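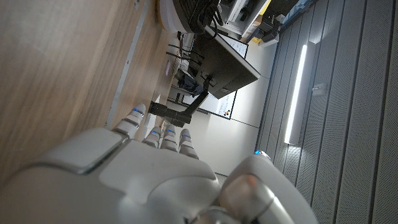
Desk edge strip - glue it or live with it?

tarnon52
2 Feb 2021
My desk has a light wood top with a thin grey strip along the edge, and one end of the strip has started lifting. Catches my sleeve every time I reach for the monitor. Superglue, or is that how people end up buying a new desk?

Suvgate
Contact adhesive, both faces, wait, press. Superglue goes brittle and you'll be back here in February next year.

flerevcombe_49
Disagree. I superglued mine 4 years ago and it's still on. So is a bit of my thumbprint.

tarnon52
Noted. My current system is a pink sticky note reminding me to fix it. The note is holding up better than the strip.

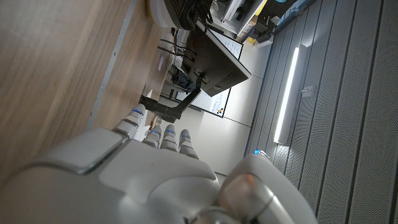 Sabbagh reckons you should pull the whole strip off and sand the edge, as it's the wood you paid for.

Suvgate
Great, until the first coffee soaks into the bare edge.

tarnon52
Contact adhesive it is. How long do I clamp it?

Suvgate
No clamps. Read the tin.

flerevcombe_49
I've got 3 clamps going spare if he's wrong.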